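Jastach Workspace Forum > Small Spaces > Desks and Sorting

Thread: Ten-slot sorter on a desk with a laptop, where does it go?

benchrow
Posted July 10, 2018

Looking for opinions on a desk layout. We sort sample cards in the back room at our Ivallow location. There are 4,000 in the current lot and each one gets typed into the laptop before it goes in a slot. Disposable aprons for everyone at the desk, so there are no pockets and anything you need has to be on the desk or in your hand.

The sorter is a brown open one, two columns with five slots each. Right now it stands in the middle of the desk on the other side of the laptop lid. The person typing has the card in one hand, so every card means going over or around the screen. I timed myself at 12 seconds a card, and a good part of that is the reach.
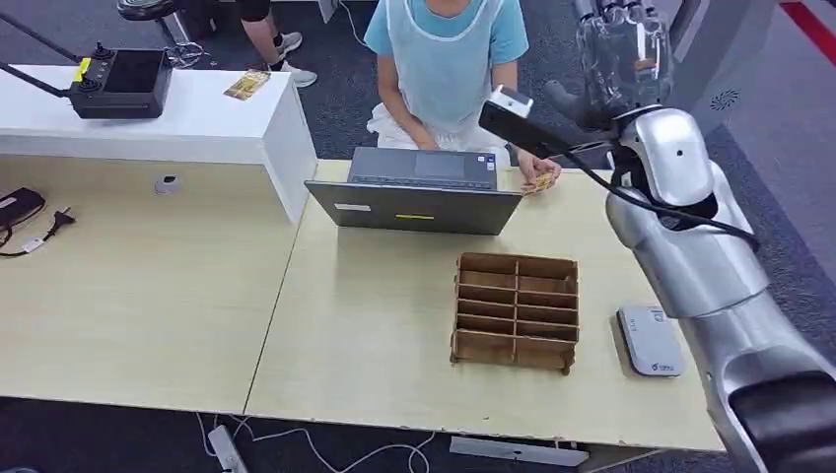 What I have thought of so far

Moving the sorter to the right of the laptop. There is a small white device sitting over there and it would have to move too.

Turning the laptop sideways. I tried this for an hour and my neck hurt.

Getting a second, smaller table for the sorter. We have the floor space but I would like to keep it all on one surface.

pale_oak
Put it on the right and be done with it. The middle of the desk is the worst place for a sorter if there is a screen standing up in front of you. You can't see the bottom row from the chair.

Two things to check first. Are you right-handed, and does the sorter slide when you push a card in? If it slides, get the rubber dots with adhesive on the back. I use the Bangera ones and they peel off without leaving anything.

benchrow
Right-handed, but two of the others are not. It does creep a little when the slots are full. I will look for the dots.

tapegun
I disagree with pale_oak. If you have left-handed people on the same desk, the middle is the only fair spot. Lower the screen instead. You are typing one line per card, so you don't need the lid all the way up. Tilt it back as far as it goes and you can reach over the top.

Also, what happens to cards that don't belong in any of the ten? We kept a stack for those and it got knocked on the floor every day until we gave it a tray.
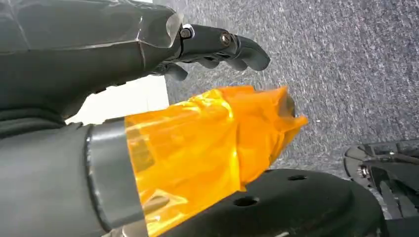 The tray doesn't have to be big. Ours is the lid from a box of envelopes. Put it on whichever side the cable isn't, and empty it at the end of each batch so it never turns into a second sorter.

pale_oak
Tilting the lid back puts the ceiling lights on the screen. I tried that at my last job and couldn't read a thing after lunch.

tapegun
Depends on the room. Ours is fine.

quietdrawer
Can you post one that shows the left side of the desk? From the first one I can't tell where the power comes in, and that decides a lot.

benchrow
It's two tabletops pushed together, and the cable hole is toward the back of the left one.
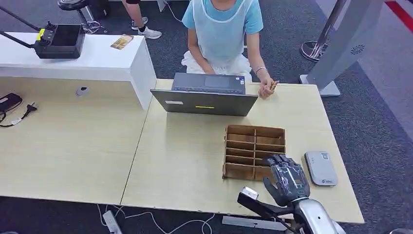 The sorter and laptop, with the plug and cable on the left tabletop.

quietdrawer
Thanks. So you have a hole for the cable and a plug lying on top of the desk anyway. Feed that cable down through the hole and the left tabletop is free. Then I would move the laptop left, put the sorter straight ahead where the laptop was, and sit between the two. The lefties can swap them.

Watch the seam, though. If the sorter stands across the joint and one top is slightly higher, it will rock. Mine did. Keep it fully on one top or the other.

pale_oak
That I can agree with. It is close to what I said, only mirrored.

tapegun
Still think you should try the lid first. It costs nothing and takes five seconds.

labelmaker_lou
Coming at it from the labeling side. How are the slots marked? If they are plain, people will start putting cards one slot off by mid-morning, and you won't find out until you pull a column. We did a lot of 800 last January and had to redo most of the left column.

I put a strip on the front edge of each shelf and another on the top edge of the whole thing, so you can read it from above as well as from the chair.
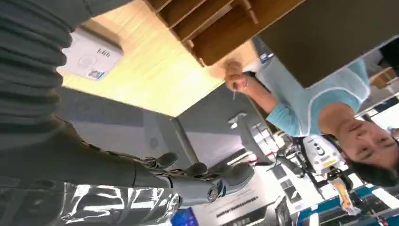 Dark letters on yellow tape worked best for us. White tape disappears under bright light on a light desk. And number down the left column and then down the right. Numbering across sounds logical, but half the people will read it the other way.

benchrow
They aren't marked yet. We go by a printed list taped to the wall, and I can see how that would cause trouble.

quietdrawer
Number across is fine if you mark it clearly. We have the Hukness steel ones, numbered across from the factory, and no one has had a problem.

labelmaker_lou
Steel ones usually have the numbers molded in, big enough to read from the door. Tape labels are smaller. I would still go down.

benchrow
Plan for the next batch: cable down the hole, laptop to the left, sorter in front of the chair and clear of the seam, yellow labels going down, box lid for the leftovers. I'll time it again and post the number. If the left-handed people hate it I will try tapegun's lid idea.

tapegun
Time the lid idea first.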